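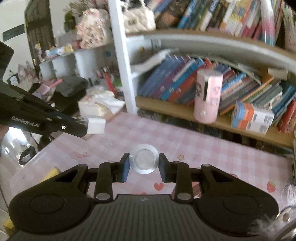 How do you stop leaning books from bending on a child's shelf? Put something heavy at the open end and leave no gap.

Reading time: 2 min
Posted 14th May by Nhung Văn

I am tidying my daughter's shelf this week. The lower row always falls to the left. I have put a tin there, but it slides. Must I buy proper bookends?

brackley_m: Buy them. Metal ones, with a flat foot that goes under the books.

osier9: I disagree. Lay four big books flat at the end and save your money.

Nhung Văn: Thank you both. Flat books take much room, and I have little of it. My table is also full, as I sort the small things there on the checked cloth with the strawberries. 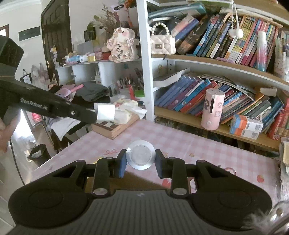 Page last changed: 14 January, 21:40

brackley_m: Small round metal things always get lost on a patterned cloth. Use a tray.

osier9: Or a wooden box, but throw the crumpled papers out first. They fill ours in one evening.

Nhung Văn: The papers are my fault, I keep them for drawing.

Comments (3)
pell_k: Prestex bookends were fine for us.
tamsin400: Ours scratched the paint.
dorrit: Felt under the foot, then no scratches.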